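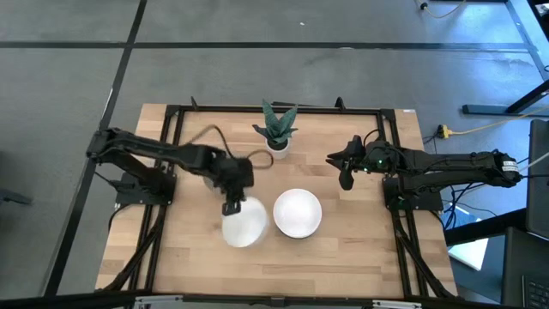

Drostura White Bowl

Plain round bowl with a smooth matte white finish. It works for cereal, soup, rice or a side salad, and it doesn't fight with whatever plates you already own. Sold singly, so you can order the number you need.

Item no. 212
Maker: Vunex
Finish: matte white, inside and out
Dishwasher safe: yes, top rack
Microwave safe: yes
Oven use: no

Setting them out

The white bowls look good on a light wood table, and a small green plant in a white pot is enough to finish it off. If a full row of white feels too plain, put one darker bowl in the middle. The striped one has a white rim, a gray band under it and a black lower body – taller than the white bowls, with straighter sides.

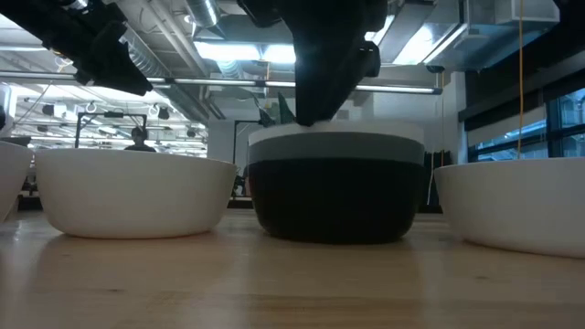

Mixing the two also makes it easy to keep dips or sauces apart from the main dish. The striped bowl is a separate item and is not part of the Drostura line. Ask for it by name – Vasiliu Banded.

Care

Metal spoons can leave gray marks on a matte surface. Rub them off with baking soda and a damp cloth. Do not use steel wool.

Orders

Bowls ship from our Drillcombe store. For cafe or catering orders of 67 bowls or more, write to Maricica Mihăilă for a price. We keep around 1,000 white bowls in stock.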